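Okay I have been putting off this thread for weeks and the kettle is on, so let's go. I want to talk about sorting and saving old family recipe cards. It's my favorite thing I've done this year and I'm going to be a pain about it!

Background: my great-aunt left behind 1458 recipe cards. I know the number because my cousin Babita Rathore wrote it in pencil inside the lid of the first tin, and I believe her, she's an accountant.

They came to me in shoeboxes, a bread bin and one very heavy biscuit tin. Cards, envelopes, the backs of gas bills, a strip of wallpaper with a plum cake on it. (The plum cake is excellent. More on that later.)

My first mistake was starting with categories. I made piles for soup, bread, pickles, sweets, "meat, other" and so on. By the second evening "other" was taller than everything else put together and I was very cross with a card that said only "the green one, like Hilda's."

What worked: sort by handwriting first! There are at least four hands in there. Once I could tell my great-aunt's loopy g from her sister's, I could put half the cards in a rough order by decade. The pens help too. She went through a long turquoise phase.

Spelling changes over time as well. Early cards say "catsup," later ones say "ketchup," and in the middle there's a glorious stretch where she tried both on the same card.

Storage chat, for those who asked. I use plain acid-free sleeves, two cards to a sleeve, back to back, with a slip of paper in between. No laminating. Please, please no laminating. You can't undo it and the heat can darken old ink.

Grease stains: leave them alone. I asked Branislav Hájek, who repairs books in Costigan and is very patient with my emails, and he told me to brush off the crumbs with a soft dry brush and then put the brush down. So I did. There was a lot of flour.

Also, the grease is information! The shiniest card in the whole lot is a potato dumpling recipe, and the back of it is see-through. The lobster thing from a magazine is spotless. Draw your own conclusions about how often we had lobster.

Scanning. I do both sides of every card, even when the back is blank, because so many of the "blank" ones have a phone number or a bit of shopping list in faint pencil. One says "tell M. no." I think about that card every day.

File names: keep them boring. Box number, card number, front or back. I tried putting the recipe title in the name and then found out we own eleven different cards called "Good Cake."
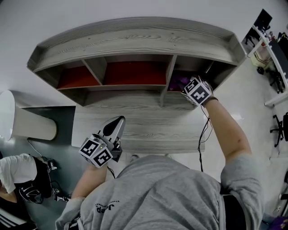

*Thread page last edited 21 December 2022*

Shelves! I've gone all in on open compartments for the sleeves still waiting to be scanned. If I can see them I'll do them. If they go in a closed drawer they may as well be back in the bread bin.

Now the fun part, which is cooking from them. Saadet Tuncer and I have a standing date where we each pull a card without looking and have to make it. So far we've had a cabbage pie (wonderful), a cold cherry soup (also wonderful) and a salad set in lime gelatin that we will not be discussing.

Old measurements are a puzzle and I love them. "A teacup of sugar" came out at roughly 135 grams with the cup I have, which is her cup, chip and all. "Butter the size of an egg" I just eyeball. "Bake until done" is between you and your oven.

For anything with an oven note like "quick" or "slow," I write the temperature I used on a sticky note on the outside of the sleeve. Never on the card! I did it once, in pen, and I still feel bad.

The plum cake, as promised. Cream the butter and sugar, add 2 eggs, then flour and a little baking powder until it drops off the spoon. Plums on top, cut side up, more than you think will fit. Cinnamon and sugar over the lot. Medium oven until the middle springs back. The wallpaper says to eat it the next day. We have never once managed this.

Marites Villanueva asked how to get relatives to help read the hard ones. Send them ONE card at a time. I sent my uncle a folder of sixty and heard nothing at all. I sent him one picture of a pickle recipe and he called me within the hour and talked until dinner.

Write down what they say when they call, too. Half of what I know about the cherry soup came from that pickle phone call, and there's nothing about it on either card.

I'm hoping to have the bread cards finished by May so I can print a little booklet for the family, spiral bound so it lies flat on the counter. There'll be a page at the back for all the cards we can't make sense of. If any of you know what "the green one, like Hilda's" might be, my replies are open. Current best guess is a parsley sauce, but Babita is holding out for pistachio.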